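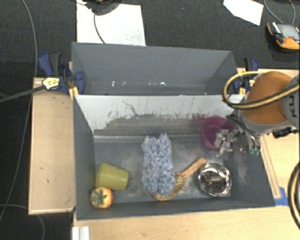 Fig. 4. Two bins set one behind the other, with the rear bin empty.

Section 5: Setting Up the Sorting Station

Read this section before you place the Traleo label printer on the bench. It covers the bench, the bins, the printer and the first test label. Keep the packing list from the Holtcombe carton nearby, as you will need the kit number printed on it.

5.1 Placing the bench

1. Choose a level spot within reach of a grounded wall outlet. Do not use an extension cord.
2. Turn the four leveling feet by hand until the bench does not rock.
3. Tighten the lock nut on each foot with the wrench supplied.
4. Leave enough space behind the bench to open the rear cable door fully.

CAUTION: Two people are needed to lift the bench top. Lift by the rails and never by the cable door.

5.2 Placing the bins

1. Set one bin at the front edge of the bench, nearest the person sorting.
2. Set the second bin directly behind it.
3. Put unsorted items in the front bin. Keep the rear bin empty until you start a session.
4. Attach the shelf label holder to the bench next to the rear bin - not to the bin itself, or you will lose the label every time the bin is carried away.

Note: Scratches and scuffs on the inside walls do not affect use. Replace a bin if it is cracked through or if the rim has a sharp edge.

Note: Bins from other suppliers may be used. If they are taller than the bench rail, move the printer shelf up one slot.

5.3 Connecting the printer

1. Check that the power switch on the back of the printer is set to O.
2. Plug the power cord into the printer first, then into the wall.
3. Connect the flat gray data cable to port A. Port B is for the optional scale, covered in Section 7.
4. Open the lid and drop in a roll of labels with the printed arrow facing you.
5. Pull the end of the roll under the guide bar and close the lid until it clicks.
6. Set the power switch to I. The status light blinks amber while the printer starts, then turns green.

CAUTION: The print head gets hot in use. Wait until the status light has gone out before you clean it.

If the light stays amber, open the lid and check that the labels run under the guide bar. If it turns red, write down the error code on the display and see the table in Section 9. Code 154 means the lid is not fully closed.

5.4 Setting the station number

1. Press and hold MENU until SETUP shows on the display.
2. Enter the installer code, 1816, and press OK.
3. Scroll to STATION and enter the kit number from the packing list.
4. Press OK twice. The printer restarts.

Note: Change the installer code once all stations are working. Write the new one on the card inside the back cover of this manual.

5.5 Printing a test label

1. Press FEED once. One blank label should come out.
2. Press and hold FEED until the printer beeps, then let go. A test label prints.
3. Compare the station number on the label with the packing list.
4. Stick the test label to the inside of the cable door.

The label counter starts at zero and shows CLEAN HEAD after 4000 labels. Printing can go on with this message showing, but the bar codes may become faint. Cleaning steps are in Section 8.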